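Two-arm cells at Plirkell: staff questions 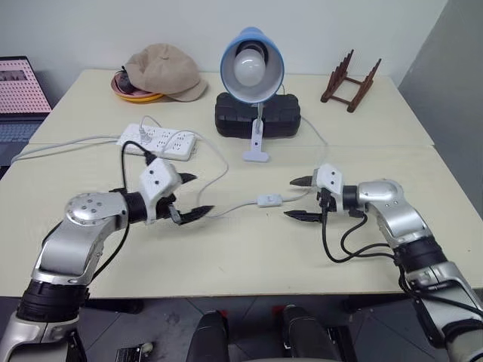
Will the cells replace bench staff?
No positions end with this rollout. Each cell takes over repetitive handling, and bench staff move to setup, checking and fault clearing. Small parts remain the hard cases: an inline switch on a thin cord, lying between the two grippers, has to be located before either set of fingers closes. Cords that run on to a lamp add drag, so an operator approves each new grip.

Do I need to know how to program?
No. Training is 59 hours, paid at your regular rate — all of it on shift.

Who sets the pace?
The shift lead. The limit is 500 cycles per shift until the December review.

Can I stop a cell?
Yes, at any time. Stops are logged by cell, without operator names.

Will my job classification change?
Cell operators move to the Drellia grade after training. Send questions to Ji-hoon Won, extension 248.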